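How Grapes Grow and Ripen
Reading time: 2 minutes

A grape is a berry. It grows on a climbing plant called a vine. Vines hold on to fences, wires and other plants with thin curly stems called tendrils. When a tendril touches something solid, it bends and winds itself tightly round it.

In winter a vine has no leaves and does not grow. Growers cut it back at this time. Most of last year's stems are removed and only a few buds are kept. At the Nekby vineyard, near Vetcombe, each vine is cut back until it has 28 buds.

In spring the buds open and new shoots appear. Small green flowers follow. They have no bright petals, and many people walk past without seeing them. Most vines do not need bees. Pollen falls or blows from one part of the flower to another, and each flower that receives pollen can become one grape.

Young grapes are hard, green and very sour. The sourness comes from acids. Inside the leaves, sunlight is used to turn water and a gas called carbon dioxide into sugar. This process is called photosynthesis. The sugar travels along the stems in a liquid called sap.

Later in the summer the grapes begin to soften. Sugar collects in them and the amount of acid falls. Red and black grapes change colour at this stage. The colour is mainly in the skin, and the flesh inside is often pale. Green grapes, also called white grapes, do not make the dark colouring. They stay green or turn slightly yellow. 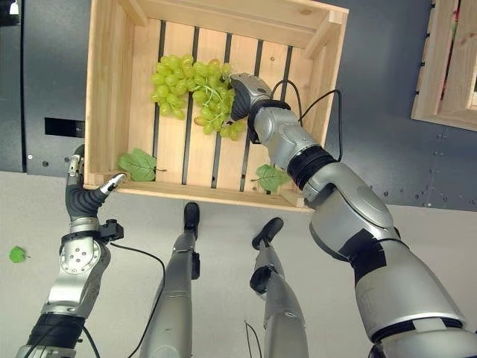
Grapes stop getting sweeter once they have been picked. A banana can ripen in a kitchen, but a sour grape stays sour. The grower must therefore choose the right day. At Nekby, a few grapes are taken from different rows and crushed, and the sugar in the juice is measured. Picking usually starts in October.

Fresh grapes are mostly water. If they are dried, much of the water leaves and the sugar stays behind. The skin wrinkles and the grape becomes a raisin.

Words to know
Acid: a substance that can make food taste sour.
Sap: the liquid that moves through a plant.
Tendril: a thin stem used for climbing.

Contact us | © Ernano Learning | Back to top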